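Ticket 447 — tape squares won't stay put on the A2 mat
Opened: Sunday, December 11, 2022
Product: Guna cutting mat, green, A2
Status: open

Hi again! I'm the one who wrote in July about the Tevton tape. New problem, same table. The corners of my tape squares keep curling up off the mat, and once a corner goes, the little blocks catch on it and the whole square ends up crooked. Photos are from today, mat flat on the white table. 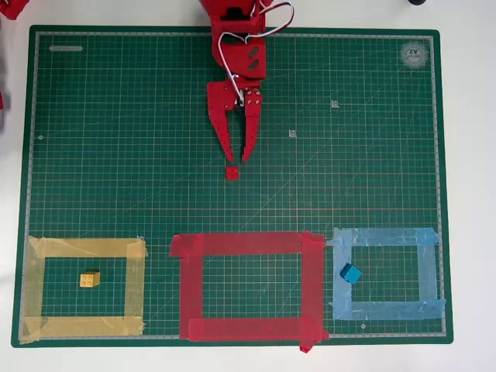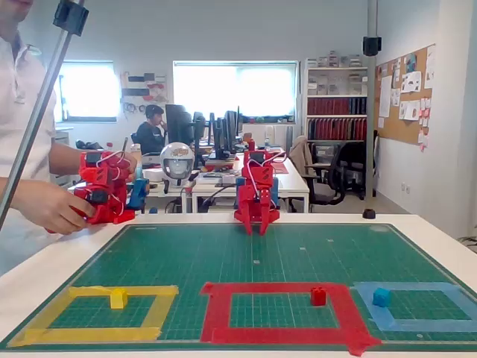
What I've tried so far

1. Wiped the mat with dish soap and water, let it dry overnight, taped again. Held for 2 days, then the corners started up again (the yellow one went first).

2. Swapped to Nam tape on one square. Sticks great — too great, it left gummy streaks over the grid lines and I spent my lunch rubbing them off.

3. Cut the strips so they butt together at the corners with no overlap. Better! Still lifting a bit, though.

My questions: is there a coating on a new mat that I should be stripping off first? And would the Ara cleaner hurt the printed lines? I have 4 more of these mats still rolled up and I'd love to know before I tape those too.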